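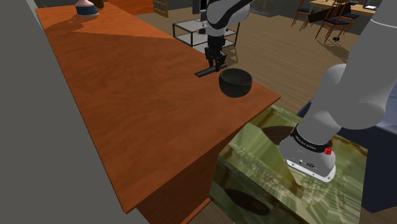
Prillham Community Boards > Health and Local Services > Flu jabs at Skimimmont, what is going on?

marrowfat
30/11/2018
Has anyone managed to get a flu jab at the Skimimmont surgery this month? I rang at eight on the dot, sat in the queue for ages, and was told they'd run out of the over-65s one again and to try the chemist. Chemist says try the surgery. My mum is 81 and has a chest like a broken accordion, so I'm getting a bit fed up. The letter they sent her in the autumn said to book "promptly". We did!

tealady_jo
Same with my dad. We got him done in the end at Akgül, the chemist on the corner by the bus station, but that was a fluke, somebody had cancelled. Worth ringing them just after they open, they had a list going.

marrowfat
Thanks Jo, will try. Is that the one with the green door?

tealady_jo
No, that's the optician. Akgül is two along, next to the key cutting place.

Malte Kramer
I might be in the minority but I thought the surgery did a decent job. I went to the walk-in session at the church hall and was in and out in 18 minutes, including the bit where they make you sit down afterwards. The newsletter said 1468 people have been done so far between the two sites. For a place the size of Prillham I'd call that pretty good going.

gravelpit
With respect Malte, how old are you? The walk-in was for under-65s with asthma and so on. The older lot need a different vaccine this winter and that's the one that came in dribs and drabs. Fat lot of good 1468 is if it's mostly people who could have waited.

Malte Kramer
I'm 56 and diabetic, so I couldn't have waited, thanks. I take the point about the two vaccines, I hadn't realised they were separate deliveries.

gravelpit
Fair enough, that came out ruder than I meant it. My wife's been poorly all week and I'm short on sleep.

Senyo Asante
I help out on the patient group so I can fill in a little of this, though I don't speak for the surgery. The over-65s vaccine was ordered in April like always, and then the supplier split it into batches. Skimimmont had two batches and the third was put back. When I asked at reception they told me it's due in the next fortnight but they won't open bookings until the boxes are in the fridge, as they got burnt last time and had to ring round cancelling people. Housebound patients are on a separate list and a district nurse goes out to them. marrowfat, if your mum struggles to get out, ask to have her put on it.

marrowfat
She can get out, it's just the steps. I had no idea there was a separate list though. Nobody on the phone mentioned it!

Senyo Asante
Say "home visit list" when you ring. If you say "housebound" they go through a load of questions.

pip_and_biscuit
Can I be the awkward one? I had mine in October and felt rotten for two days, and then got a stinking cold anyway. Not sure I'll bother next year.

tealady_jo
A cold isn't flu though, Pip. I had proper flu in my thirties and couldn't lift my head off the pillow, I lost more than a week. I'd take a sore arm over that any day.

pip_and_biscuit
I know, I know. My sister says the same. I just don't see why they can't give you something for the arm while they're at it.

gravelpit
Does anyone know if the Broderance van is coming back? It parked behind the leisure centre last winter and did jabs for a tenner, no appointment. I'd happily pay to save all this faffing.

Malte Kramer
I saw the Broderance van over by the retail park a couple of weeks ago, but the sign said staff of the businesses there only. Might be worth an email to them.

gravelpit
Have emailed. Got an automatic reply saying 5 working days, so I'll let you know.

marrowfat
Update! Rang Akgül first thing and they've had a small delivery in. Mum is booked for tomorrow morning, and they said they'll come out to her in the car if the step's a problem. Really nice woman on the phone. They had a few left when I rang, so if you've got someone over 65 I'd get on to them today.

tealady_jo
Oh brilliant, so pleased for you both. Take a flask, the waiting area is freezing.

gravelpit
Just tried, engaged. Will keep trying.

pip_and_biscuit
Do they do the under-65s one as well? Asking for the sister, who has now read this thread and is cross with me.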